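Fleece blanket

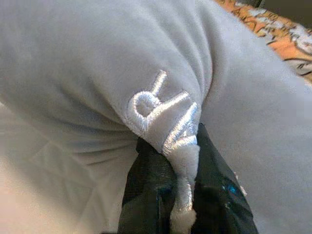 A fleece blanket is a bed or sofa covering made from a knitted synthetic pile fabric, brushed on one or both faces to raise a soft nap. It is lighter than a woven wool blanket of the same size, dries quickly and can be washed at home. The fabric has no strong lengthwise or crosswise body of its own, so that when it is gathered towards one point the rest bulges outward in broad, rounded folds. Light grey fleece-like fabric of the kind illustrated, with raised white embroidered lettering, shows the contrast between the matt ground and the glossy satin stitch used for letters such as the capital R. Cream, navy and pale grey are among the shades most often held in stock by suppliers, as they accept most thread colours without loss of legibility.

Materials and construction

Most fleece sold for household use is knitted from polyester yarn. The knitted cloth is passed over wire-covered rollers, which pull small loops to the surface, and is then sheared to an even height. Fabric treated on one face only is usually called single-sided, and fabric treated on both is called double-sided. Blankets are generally of the second kind. The grades known in the trade as coral and flannel fleece have a finer and denser pile, and are preferred for infants' blankets and throws.

Because a knitted fabric does not fray in the manner of a woven one, the edges may be left cut, although a folded hem, a blanket stitch or a satin binding is common. Cheaper blankets are finished with an overlocked edge in matching thread.

Embroidered lettering

Names, initials and the titles of institutions are applied to fleece by machine embroidery. Satin stitch is the usual choice for letters. It consists of parallel threads laid closely side by side across the width of each stroke, giving a padded outline which stands above the surrounding pile. On a napped ground the work requires two additional layers: a stabiliser behind the fabric, which prevents stretching during sewing, and a soluble film on top, which stops the fibres from rising between the stitches. The film is removed with water or by tearing once the work is complete.

Lettering stiffens the area in which it is placed. The fabric around it continues to drape freely, and the stitched portion may bunch or overlap when the blanket is twisted or tightly gathered, so that the letters cannot be read until it is laid flat again. For this reason makers tend to place a name near a corner, parallel to the hem, where it is least likely to be drawn into a fold — and where it remains in sight when the blanket is put away.

The textile collection at Wurnatberg keeps a series of sample cloths showing marks sewn on household linen and blankets. The earliest dated piece is a linen square of 1745, bearing two initials in cross stitch. The fleece samples are much later and were catalogued in 2018 by Huguette Lacroix, whose handlist divides them by height of pile and by the type of backing used. The series comprises 348 pieces, of which the fleeces form the smallest group.

Folding and storage

Fleece blankets are bulky in relation to their weight. Three methods of folding are in general use. In the flat fold, the blanket is halved lengthwise and again crosswise until it fits the shelf. In the rolled fold, it is brought to a long strip and rolled from one end, with the free edge tucked in. In the pocket fold, one end of the strip is turned back to form a sleeve into which the remainder is pushed; this is the method most often taught for travel blankets. A handbook for linen rooms by Malte Weidemann recommends the flat fold for embroidered pieces, with the lettering uppermost and no crease passing through it.

Long storage under pressure flattens the nap. The effect is largely reversed by shaking the blanket and hanging it for several hours. Blankets should be fully dry before they are put in a closed box or bag.

Washing and care

Manufacturers generally advise a cool or warm wash with a mild detergent. Fabric softener coats the fibres and reduces their ability to hold air, and is usually advised against. High heat in a tumble dryer may cause the pile to harden or mat, a fault that cannot be put right. Irons should not be applied directly to the fleece; where embroidered lettering has puckered, it may be pressed lightly from the reverse through a damp cloth.

Loose fibres gather into small balls, known as pills, in places subject to rubbing. They may be removed with a fabric comb. Washing also releases fine synthetic fibres into waste water — a matter which has led to the sale of filter bags and to a renewed interest in wool and cotton blankets.

Trade terms

Suppliers describe fleece by its weight in grams per square metre. Figures are quoted for the finished cloth and do not include binding or embroidery. The distributors Carnico and Wattanapong list blankets by weight and edge finish, while Nultik also gives the largest area that can be embroidered without a seam. Wurnatberg records its own samples by accession number, the dense grey fleeces being entered under 3314.

See also: Blanket stitch; Monogram; Satin stitch; Throw (furnishing)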